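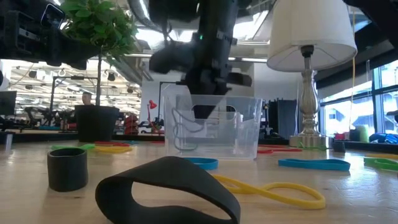
I did the Kuvance declutter program in September, all 55 pages of it, and I've been trying to work out what I got for my money.

My sister-in-law Ornella Sorrentino swears by it. She sent me the link, then she sent it again, and then she sent a screenshot of the founder's newsletter with one line circled in red: the average home contains 3,535 objects its owner has forgotten. I'd like to know who counted. Did they go into an average home and hold up each teaspoon, asking whether it had been forgotten? I wrote to the support address to ask where the number came from and got back a coupon for the advanced program.

The method goes like this. You pick a "zone," you take everything out of it, and you hold back anything you've used in the last 70 days. The rest goes in a box. If you don't open the box before the next season, the box leaves the house.

Fine. But 70 days is a strange stretch of time. My snow brush fails the test. So does the turkey pan, the good suitcase, the tax folder and the little key that bleeds the radiators. Jouko Kuusisto, who I used to share an office with and who did the program before me, threw out his radiator key and then bought another one in October. He still recommends it. The program, I mean.

What bothers me more is the way these things talk about small stuff. String, twist ties, rubber bands, the spare button in its tiny bag. The guide calls this "sediment" and wants it gone first because it's easy. Sure it's easy. It also takes up no room. I filled one sandwich bag with the contents of the kitchen drawer and was told, in the guide's cheerful italics, to notice how much lighter I felt. I noticed a sandwich bag. Two weeks later I needed a rubber band for a bag of rice and had to use a hair clip.

Meanwhile the exercise bike stayed, because I'd sat on it once inside the window.

Then there's the surfaces chapter. A bare table is supposed to lower your stress, and there's a study mentioned with no title and no author, so good luck finding it. I've looked. Our table gets cleared for dinner and fills up again by breakfast, and as far as I can tell I'm the same person at both meals. A table with things on it is a table somebody is using.
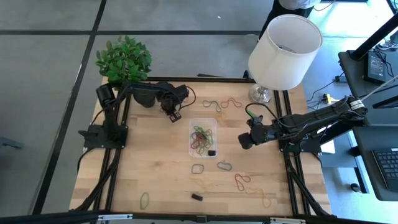
*Joined strips of light wood, gray floor.*

Some of it did work, and I should say so. Going through the paper was worth a whole evening. I found two warranties for machines we no longer own and a letter from Orvokki Heiskanen that I had never answered, so I answered it. The hall closet shuts now. I could have done both without a login — but I hadn't, in eleven years, and I suppose that counts for something.

I'm still not buying the advanced one. It costs 151 dollars and the sample chapter is about labeling. Kerttu Jääskeläinen offered to split it with me and share the password, and I said no to that too, partly because her house already looks like a dentist's waiting room.

The box is in the garage. I've opened it four times, mostly for tape. According to the rules that means the tape is allowed back in the house, and I should probably go get it.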